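My sister sent me the link with four crying-laughing faces, so I knew it would be a pet. It's always a pet. A goose called Warnix, in this case, who is supposed to have been turning up at a garden centre every morning at opening time and waiting by the door for a woman on the tills. There's a video, then a second video, then a page for the goose, and by the time I'd got my glasses on the page had 3800 followers.

I'm not made of stone. I watched both. He's a handsome goose. But I did what I always do, which spoils it for everybody in my family, and went looking for who had put it up in the first place.

The first clip came from an account called Paquette, and Paquette sells bird feed. Small firm, nice enough website, a drawing of a hen on the front. Before the goose they had 183 posts, nearly all of them sacks of corn on a pallet. After the goose, nothing but goose.
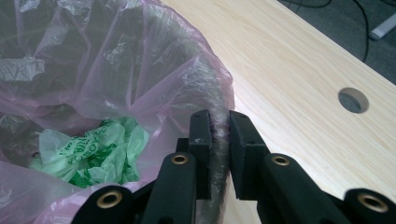 Now, that doesn't make it a lie. Somebody who sells bird feed is more likely than me to be near a goose at opening time. My trouble is with the story that has grown up round it. In the first clip he's standing by a door. Fine. In the comments he is "waiting for her". By the next day he has "waited every day since she nursed him back to health", and I can't find one person who says when that was, or what was wrong with him. A goose by a door could be after the spilt corn. I'd put money on the corn.

The woman on the tills is called Ania in the captions, no surname, and she never speaks in either clip. She walks out, he follows her a little way, and the music comes up. I would like to hear from Ania. I suspect Ania would like to get on with her work.

I said some of this to Noémie Thibodeau, who kept geese for years before she moved into the flat below mine. She watched it on my phone standing up, with her coat on. "He's a gander and it's May," she said, and gave me the phone back. I asked if that meant he was fond of the woman. She said it meant she wouldn't stand there in shorts.

My sister's answer to all this was that I'd be suspicious of a birthday card. She has ordered the mug. There is a mug, by the way, and a tea towel on the way.

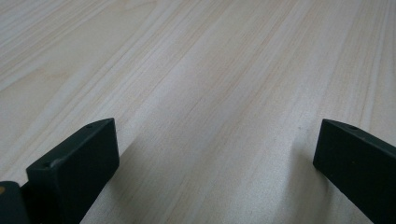 **Filed under: Animals, Things I Have Been Sent**

A bit more, as I've had a message from a reader about the cat at Lasance. You'll remember I wrote about him last time: the one said to ride the ferry on his own and get off at the right stop. The reader grew up near there and says there were two cats, both grey, one living at each end. She thinks people saw a grey cat get off and never checked whether a grey cat had got on.

I like that much better than the version with the tiny life jacket. I've asked her if she has any old photographs and she's going to look in her mum's loft.

As for the goose, I've followed the page. I want to see whether he's still at that door when the corn has been swept up.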